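November 14, 2023
By Olga Cardoso

In October I visited the open day at Simões, a small firm for bathroom goods. We were 86 visitors and the tour was slow, but I liked the sample room, with its white table and a cream cup that made me think of cheese.

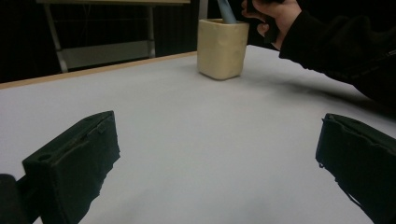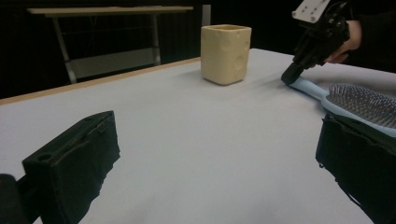 In the shop I bought a blue hairbrush and two soap dishes. The coffee was free, the parking was not.

Comments

Cristóvão Tavares: Is the shop open also on normal days?

Olga Cardoso: Yes, but only in the mornings.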